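Bridness Dream Notebooks

A collection of 543 written dream reports, typed up from paper notebooks, with the places, people and recurring objects in each dream marked by hand.

Version 2, released 4 February 2021
Compiled by Estíbaliz Sarmiento and Ettore Ferri

What is in it

Each record is one dream as its writer put it down, usually within an hour of waking. The shortest is four words long ("The stairs again, wet"). The longest runs to several pages and has a dream inside it which the writer later set out as a separate entry, so you will find that text twice, under two record numbers. We left both in.

The reports come from 24 writers. All of them belonged to a writing circle that met in Bridness and used dreams as starting points for short fiction. They were asked to write the dream first and the story later, in different notebooks. Only the dream notebooks are here. The stories belong to the people who wrote them, and a few have since been published elsewhere.

Folders

reports: one plain text file for each dream, UTF-8, with line breaks as in the notebook
marks: the hand-made marks, in tab-separated files with the same names as the reports
writers: a short table with a letter code for each writer and the season in which each started
stories: empty, kept so that older scripts don't fall over
tools: the Prollell cleaning script and the Esteban viewer

Fields in the marks files

start, end: character positions, counted from zero
kind: place, person, object, weather or feeling
text: the marked words, copied exactly
again: yes if the same writer has the same thing in another report, otherwise blank
note: free text, mostly blank

The "feeling" kind is the weakest part of the set. We marked a feeling only where the writer names it ("I was afraid", "it was a happy sort of cold"). Where the fear is plain from what happens but never stated, there is no mark. Ettore wanted to mark those as well and we tried it on 50 reports, but the two of us agreed so seldom that we took the marks out again.

"Weather" began as part of "place". It was split off after the first release because so many of the reports turn on it, particularly snow indoors and the sky being the wrong colour. If you worked with version 1, your counts for "place" will come out lower now.

How the text was prepared

The notebooks were typed by hand. We did try automatic reading on one of them, and the result took longer to correct than typing would have done. Spelling was left alone. Crossed-out words are kept between double square brackets where we could read them and shown as a single asterisk where we couldn't. Drawings in the margins are mentioned in the note field and are otherwise not included.

Prollell does three small jobs: it makes the quotation marks the same all through, removes spaces at line ends, and swaps real names for made-up ones. The name swap works from a list that isn't part of the release. The same person gets the same made-up name wherever they appear in one writer's reports, but not across writers. The grandmother called Alda in the reports by writer F has nothing to do with the Alda in writer M's.

Towns were changed only where the writer asked for it. Zirnen is one of these. It stands in for a real place by the sea and turns up in the reports of several writers who had all lived there.

Using the viewer

Esteban runs in a terminal and shows a report with its marks in colour. Start it from the top folder:

python tools/esteban.py reports

Press n for the next report, b to go back, and w to stay with the same writer. The slash key searches for a word. Search takes no notice of accents, so you can type plain letters.

If the colours come out as stray characters, add the word plain after the folder name and the marks will be shown in round brackets.

Known faults

Six reports by writer K have no date order. The pages were loose when they reached us and we put them in the order that seemed likeliest.

Writer C changed from pencil to ink halfway through, and the pencil half has many more unread words. Please don't take the asterisks there as a sign of anything about the dreams.

Some entries are clearly daydreams or half-remembered films. One is very nearly the plot of a book that most people read at school. We kept everything the writers called a dream.

Nearly all the reports were written in winter and early spring, when the circle met most often. The set would be a poor guide to how often people dream of snow.

What it is good for

People have used the first version for teaching close reading, for writing exercises, and for testing programs that look for names and places in untidy prose. It is too small to train anything large. We would ask you not to use it to say something about the mental health of the writers, who agreed to share their notebooks for the sake of the writing and for no other purpose.

Terms

You may copy, change and share the reports and marks for any purpose that doesn't involve selling them, as long as you name the collection and keep this file with it. Short quotations in printed books are fine — send us a copy if you can spare one. The tools may be used for anything.

A writer may ask for a report to be taken out at any time. When that happens the record number is left blank from then on and isn't used again. If you keep your own copy, check it against the list of blank numbers each September. 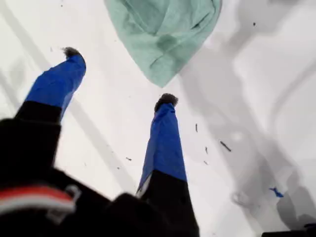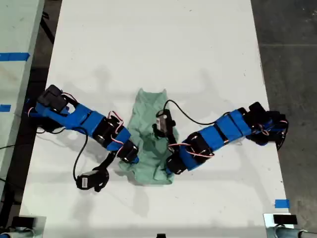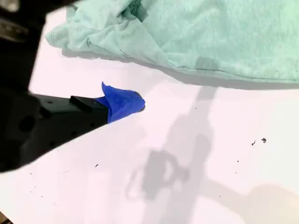
Changes

Version 2: "weather" made a kind of its own. Marks rechecked for writers A to H. Name swap corrected in reports where a made-up name had landed in the middle of a longer word. Viewer now remembers the last report you had open.

Version 1: first release.

Contact

Corrections to the typing go to Estíbaliz Sarmiento, who still has the notebooks and can look at the page. Give the record number and the line. Questions about the marks or the tools go to Ettore Ferri.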